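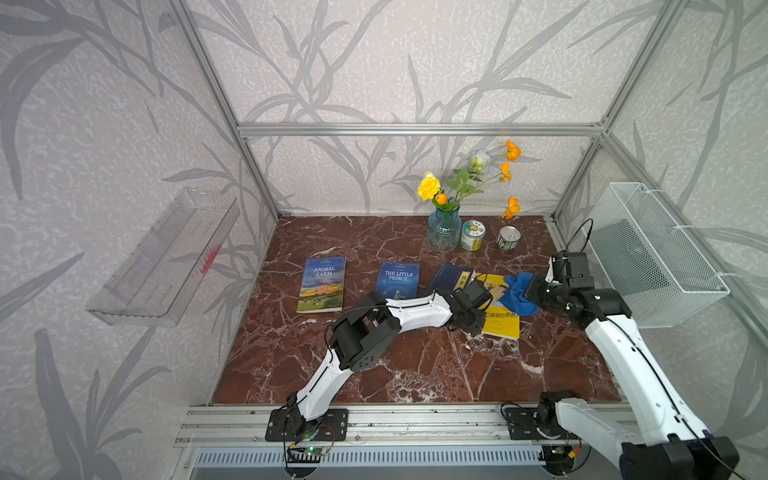

Search this site
Search
We use cookies to remember your settings. By carrying on you agree to this. OK

A cloth, a table and a few books at a time
By K. Alexiou
May 28, 2020

I think most people who own books should dust them more often and with less equipment. I have held this view for years and the last few weeks at home have only made it firmer.

We have 634 books in the house. I know the figure from the insurance form, which asked for it when we moved to Givstead, and I have kept it up to date in pencil on the inside of a cupboard door. They are ordinary books. A good number are paperbacks bought second-hand, some are children's books that should have been passed on by now, and there is a shelf and a half in languages that only some of us can read. None of it is worth much money.

The usual advice for a collection like that is an annual clear-out. You pick a dry weekend in spring, take everything down, wipe the shelves, wipe the books and put them all back. I did this for a long time and I think it is bad advice. By mid-afternoon there are piles on the stairs and the chairs, and people start to hurry. Spines get bent under other books. Things go back in whatever order they come to hand, and then you spend until the autumn looking for the atlas. Worst of all, the job is so unpleasant that you skip it the following year, and two years of dust is a good deal harder to shift than one.

What I do now is take a few books to a table, clean them, leave them out for a while and then put them back. Four is a comfortable number. I do it most weeks, so there are nearly 52 small sessions in a year, each taking as long as a cup of tea. The whole house doesn't get done in a year this way and I have stopped minding. The books people touch get cleaned, and the others catch up in time.

The table matters more than people think. It should be hard and smooth, and it should be possible to wipe it down first. Marble is very good. Polished wood is all right if you are not the sort to worry about it. A bed is the worst place of all, as the covers hold the dust and the books slide together as soon as you lean on the mattress. I have seen the padded Brikia mats that are sold for this purpose and I can't see what they add to a clean table top.

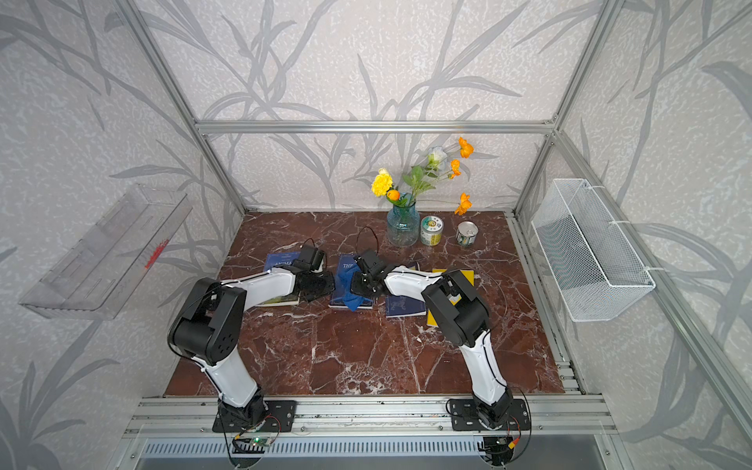
Books and a blue cloth on the marble top.

Spread them out, too. A stack looks neat, but you end up cleaning the top one and moving the rest about. With the books side by side you can see every cover, and you notice the things you would otherwise miss, such as a corner starting to lift or a library ticket from years back still poking out of the pages.

As for the cloth, a plain soft one will do. Mine came from the market and cost 50 pence. It doesn't need to be folded into a pad or wound round a stick. I use it crumpled up, dry, and I shake it out of the back door between books. There is a strong lobby for feather dusters and I am against them. They move the dust from the top of one book to the top of the next one. There is also a lobby for sprays. Last year I tried one called Prurnent on an old cookery book which was already past saving, and it left the cover tacky for days. I would never put a liquid on a paper cover again, and I'd be careful about it on a laminated one.

Hold the book shut while you do the top edge, and wipe away from the spine. Then do the covers. Then open it somewhere in the middle and let it breathe a bit. That is all the technique there is, and a child can learn it. I would start children on it early. Give them a thin paperback to look after and they take the job more seriously than most adults do.

There are objections. The first is that dust on a closed book does no harm, so why bother. It's true that it does very little harm in one year. It does more in ten, particularly along the top edge, where it works its way down between the pages and turns to a grey line you can't get out. Anyone who buys second-hand knows that line.
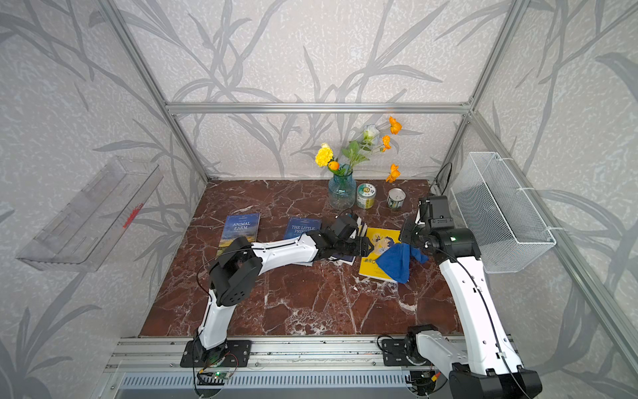
The second objection is that books left out on a table make a room look untidy. I simply disagree. A table with a vase of flowers and some books on it looks like a table in a house where people live, and I would rather sit at that than at a bare one. I don't mind a jar or a tin standing there as well. The rule I keep to is that whatever is on the table must be easy to lift off when it's time to eat, and books pass that test better than most things.

There is a further gain which I didn't expect when I began. People read what is lying in front of them. A book with its spine to the room, on a shelf above head height, is more or less put away for good. Put the same book face up on the table and somebody will open it before the day is out, even if only to see whether they remember the beginning. We have had Animal Farm picked up that way more than once in this house. It is a short book and nearly everyone thinks they know it, and then they go quiet for an hour. The Little Prince does the same for us. Picture covers help, I'm sure, and so does having a mix, so that a children's book lies next to something heavier and each person can reach for a different one.

I accept that this would not suit a person with several thousand volumes, or anyone with valuable bindings, who should take proper advice and probably keep the cat out too. For the rest of us I would say leave the spring clean to the curtains. Clear the table tonight, bring down 2 books if four seems like a lot, and find a dry cloth.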